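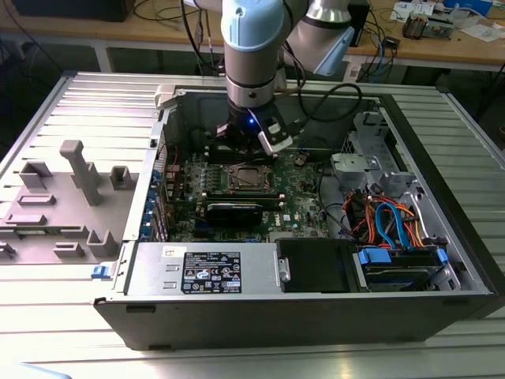
Section 3: Adding Memory to the Office Computer

Read this section all the way through before you touch anything. It takes less time to read than to find a screw in a carpet.

These instructions cover the desktop towers used at the front desk and in the back office at Siu. They do not cover the laptops, and they do not cover the old beige machine in the stock room, which Kam-wah Kong keeps running for the label printer and which is best left to its own thoughts. If you are setting up a tower from scratch, start at Section 1.

3.1 Before you order anything

Find out whether you need more memory at all. A slow computer is often a full computer, or a computer with 474 browser tabs open. (That was a real count. The person has been spoken to.)

1. Restart the machine. If it has been on since January, restart it twice.

2. Open the usual programs – the booking calendar, the mail, one spreadsheet – and use them for ten minutes.

3. Open Task Manager and click the Performance tab, then Memory. If the graph is almost at the top while you are doing ordinary work, more memory will help. If it sits near the middle, go to Section 5, "Disk space, and why you have so little of it."

4. Write down the total memory, the speed, and the number of slots used. All of it is on the same tab.

Note: Memory comes in generations, and they do not mix. A module from the wrong generation has its notch in a different place and will not go in. People have tried to persuade it. Check the service tag on the case against the maker's support page and order what it tells you to order.

Buy modules in matched pairs where the slots allow it. Two identical modules will usually run faster than one big one, and you will have a spare when the second one goes in the wrong drawer.

3.2 What you will need

A Phillips screwdriver, medium.
The new modules, still in their packaging.
A wrist strap, from the gray box marked Femard.
A saucer for the screws. Any saucer. Please don't use one with coffee in it.
A table at a sensible height, with decent light.

3.3 Opening the case

Caution: Shut the computer down from the menu and pull the power cord out of the wall. Sleep mode is not off. A dark monitor is not off either.

1. Save your work, shut down, and unplug the power cord.

2. Unplug everything else from the back. If you are the sort of person who believes you will remember where it all went, take a photo anyway.

3. Press the power button once and hold it for a few seconds with the cord out. This drains what is left in the power supply.

4. Lay the tower on its side, removable panel up.

5. Undo the screws or slide the latch, depending on the model, and pull the panel toward the rear. It sticks. Pull evenly and don't use the screwdriver as a crowbar, as Clive Clegg did in the first draft of this section.

6. Put on the wrist strap and clip the other end to bare metal on the case.

Note: There will be dust. Carry the tower outside and use short bursts of canned air, holding any fan still with a finger so it doesn't spin. Do not use the vacuum cleaner.

3.4 Removing the old modules

Skip this part if you have empty slots and are only adding.

1. Find the memory slots. They are long, narrow and parallel, and they sit close to the processor. If a cable is lying across them, move it gently aside without unplugging it.

2. Press down the clips at the ends of the slot. Some boards have a clip at one end only, so look before you decide that the other one is broken.

3. When the module pops up, lift it straight out by its edges.

4. Put it into the anti-static bag the new one came in. Label the bag. "Old" is not a label. Write the size and the machine it came from.

Caution: Keep your fingers off the gold contacts, and off the processor area altogether. The pins around a processor socket bend if you so much as disapprove of them, and a replacement board costs far more than the memory did.

3.5 Fitting the new modules

1. Open the clips on the slot you mean to use. If you are fitting a pair in a board with four slots, check the diagram inside the side panel for which two to fill first. They are often not next to each other.

2. Line up the notch in the module with the ridge in the slot. If they don't line up, turn the module around. If they still don't line up, see the note in 3.1 and then see your receipt.

3. Press down on both ends with your thumbs until the clips close. This takes more force than feels polite. Po-yen Mak describes it as closing an overfull suitcase, and she has done more of these than the rest of us.

4. Look along the top edge. It should be level. A module that is up at one end is not in.

5. Check that nothing has been left inside the case, then count the screws in the saucer.

3.6 Starting up

1. Replace the panel, stand the tower upright, and plug everything back in. The power cord goes last.

2. Turn it on. The first start may be slow, with a blank screen for a minute or more. Leave it alone and go and make tea.

3. If you see a message that the amount of memory has changed, accept it. The computer has noticed your work and would like you to sign for it.

4. Open Task Manager again and compare the total with what you wrote down in 3.1.

If it beeps and shows nothing, unplug it, open it up and press the modules in again. If it still beeps, try one module at a time. If it starts happily but shows only half the memory, swap the modules between slots and note which one goes missing.

If none of that works, put the old modules back and call Touran Hashemi. Have the service tag ready, and be truthful about the coffee.

3.7 Keeping the log

Enter the change in the Gurneck binder: machine, date, what came out, what went in, and your initials. Old modules go in the second drawer of the metal cabinet. The receipt goes to Chun-hung Kuo, unfolded if you can manage it.

Section last revised April 2023. For replacing a hard drive, continue to Section 4.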